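4.2 Grip trials with the Trunus hand 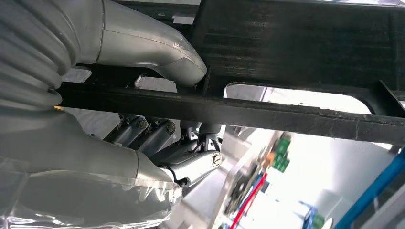

B. Babalola

Figure 3. The hand under review holding a black plastic part, seen from the wrist. One grey finger segment lies over the part and a broader one wraps underneath the bar.

The Trunus hand is sold by Mekari as a ready-made kit, with the fingers, the actuators and the control software in one box. We tested it on the bench at Prustanlow in April, using the settings given in the supplier's manual.

Each trial began with the part lying in a holder. The hand closed on it, lifted it by 150 mm, held it still and put it back. We ran 2000 cycles in all and stopped every 100 cycles to check the finger joints for play. The force limit was left at the factory value throughout.

Open parts of the kind in Figure 3 are awkward for two-jaw grippers, as there is little flat surface to close on. The Trunus hand can pass a finger below a bar and rest another on top – a grip that the manual calls a "cradle". The two actuators visible under the bar sit side by side and leave little room for a spanner, and changing one took us longer than the manual suggests.

Drops were logged by hand and are listed by grip type in Table 2. Wear on the finger surfaces is treated separately in Section 4.3.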